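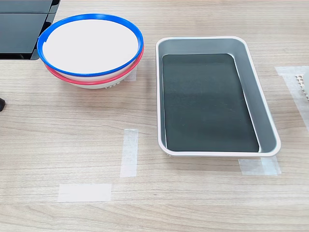 Bowls, tray, tape. The bench setup for the Pesdale arm.

Okay, I finally get to write about the Great Tray Fault, and I have been looking forward to it all week! If you've been following along you know that Kam-wah and I have been teaching the arm to take a bowl off a stack and put it in the tray. It was going beautifully. Then on run 416 it went for the bowls, came down 2 cm too far toward the tray, and pushed into the rim until the shoulder motor gave up with an overcurrent error.

First thing I learned: our torque limit was set way too high. I'd raised it to 80 percent back when we were lifting heavier stuff and never put it back. So the arm leaned on that rim for a good long moment while I stood there with my mouth open, and then I remembered the stop button (which was on the far side of the bench, and yes, it has moved).

Kam-wah was sure it was a loose encoder cable. I was sure it was my code. We swapped the cable, no change. I rolled back to last month's build, no change. Then we pulled the log, all 881 lines of it, and there it was: the wrist joint was reporting its home position a few degrees off after every warm restart. Cold start, perfect. Warm restart, wrong every time!

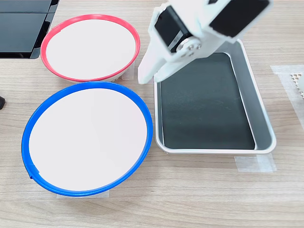 The wrist zero is the thing we check by hand now, before anything else gets switched to auto. I bring the arm in at low speed, fingers empty, and stop it just above the table to compare against where the software thinks it is. With the finger tip hanging in the space between the red-rimmed bowl and the tray, even a small error is easy to spot, and I love how quick it is compared with reading logs.

The real fix was a two-line change to the homing routine, so it can't skip the wrist on a restart anymore. The torque limit is back down too, and there's a note on the Wodico controller box in Kam-wah's very large handwriting. Next up is the lower bowl, which sits differently and has its own ideas about being picked up. I'll post the new homing code once I've cleaned up the comments.

Malathi Warrier, 2 Jun 2023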